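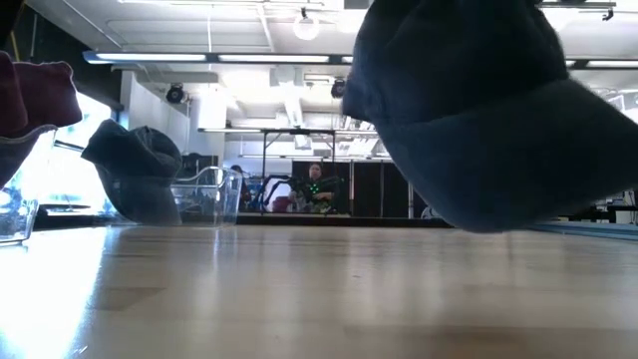
The Loson Cap Bin

I've been selling caps for long enough to have strong feelings about how people store them, and the Loson is the bin I kept wishing somebody would make. It's a clear plastic bin, open at the top, sized for baseball caps and not much else. You can keep other things in it (my sister has one full of dog leashes), but I had caps in my head the whole time we were working on it.

Most people I talk to keep their caps in one of two places. Either they're on hooks by the door, where the top one gets worn and the rest fade, or they're in a drawer, squashed flat under a scarf. I was a drawer person. I had a navy cap I loved, and every fall I'd dig it out with a crease straight across the front panel and spend a week trying to steam it back into shape over the kettle. A bin that's deep enough for the crown and wide enough for the brim fixes most of that, and if you can see through the side you don't have to dig.

What it's like

The walls are clear all the way around, including the base. The corners are rounded on the inside, so dust wipes out with one pass of a cloth and there's no seam for lint to hide in. No lid! I get asked for a lid more than anything else, and I've tried it, and I just don't like caps closed up in plastic. They need air, mostly if you wear them to run or work in the yard. If you really want a cover, a folded dish towel does the job.

One bin takes 6 structured caps nested front to back, or 8 if they're the soft unstructured kind and you don't mind pushing a little. I'd stop at six either way. Past that you start bending the brims on the ones at the back, and then we're in drawer territory again.

It sits flat on a table, a shelf or the floor of a closet. It's light, so if you put it up high with only one cap in it you may want a bit of that tacky museum putty underneath. Mine's on a low shelf and has never gone anywhere.

How to fill it

Start by sorting. I like to tip everything out on a big table under a good light, because dark caps all look the same in a closet. Navy and black are the worst for this. I once owned two nearly identical navy caps for a whole year and thought I had one.

Then pick your piles. By color is the prettiest, and if the bin's going on an open shelf that's what I'd do: blues together, reds and maroons together, the tans and grays wherever they land. By how often you wear them is more practical. Xuân Trình, who helps me with orders and has far more caps than I do, sorts by season and swaps her bins over in October, which I keep meaning to copy.

Before a cap goes in, pop the crown out from the inside with your fist. Just a gentle push. Soft caps will slump again no matter what, and that's fine, they're meant to. Structured ones should hold. Put the first cap in with the brim facing you, then tuck the next one's crown into the back of it, and carry on like that. Don't fold one half of the crown into the other to save room. I know the stores ship them that way. It's how you get the dent.

If a cap is damp, leave it out overnight. Sweat is what kills caps, way more than sun or rain, and a sweaty band pressed up against a clean one is going to pass it along.

Getting wrinkles out of an older cap

This comes up in almost every email, so I'm putting it here. If the cap's cotton, mist the crown with plain water until it's barely damp, set it over a bowl that's close to the size of your head, and smooth the panels down with your palm. Leave it there until it dries by itself. Wool blends want less water and more patience. Please don't put any of them in the dryer. Brims with a cardboard insert (a lot of older ones have it) shouldn't be soaked at all, so keep the mist up on the fabric.

For a curved brim that's gone flat, roll it around a mug, slip a rubber band over it and give it a night. Check the cap in the morning before you decide it needs longer, it's easy to go too far and end up with a tunnel.

Looking after the bin

Warm water, a drop of dish soap, a soft cloth. That's all I use. Skip the scratchy side of the sponge, since clear plastic shows everything, and skip window cleaner too. If it gets static-y and starts collecting fluff, which happens in winter at my place, a dryer sheet rubbed around the inside calms it down for a few weeks. Keep it off radiators. Don't put it in the dishwasher, I did that to one of the early ones and it came out shaped like a potato chip.

Small scratches on the base come from cap buttons and buckles. They don't bother me, but if they'd bother you, lay a square of felt in the bottom.

What's in the box

One Loson bin and a little card with the folding and drying tips on it. No caps, sorry! I had a customer write in, quite puzzled, so now I say it. You can get the bins singly or as a pair, and the pair costs a bit less than two singles. They come nested with a sheet of paper between them. If they feel stuck, don't yank. Run warm water over the outside one and they'll slide apart.

Questions I get

Will a bucket hat fit? Yes, though it takes up the space of two caps unless you squash the brim up.

Do flat brims fit? They do, and they stand up a little taller than curved ones, so measure your shelf if it's a tight one.

Can I write on it? Dry erase marker wipes off the outside if you don't leave it for months. A paper label and a bit of tape is safer. Tomás Fahy, who runs the Cutside shop and has a whole wall of these, uses luggage tags tied through a hole he drilled himself. I can't tell you to drill yours. His look great though.

Is it the same as the Hurkeck bin? Nope, that was my first one. It was taller and narrower, and the brims rubbed on the sides. I stopped making it and I don't have any left, but if you've got a few they'll sit next to a Loson without looking odd.

Do you sell to stores? I do. I made 1000 of these in the first run and set a share of them aside for shops. Write to me with how many you want and where they're going, and I'll send you the sheet.

Returns

You've got 30 days. If it shows up cracked, send me a photo and I'll mail another one, no need to ship the broken one back. If you just don't like it, pack it in whatever box you have and send it over, and I'll refund you when it lands. Postage back is on you for that one.

Loubna Zerouali answers the emails when I'm at the workshop, and she's quicker at it than me, so if you get her, you're in luck. Put your order number in the subject line and tell us which cap you're trying to save.

Last updated: 8 December 2025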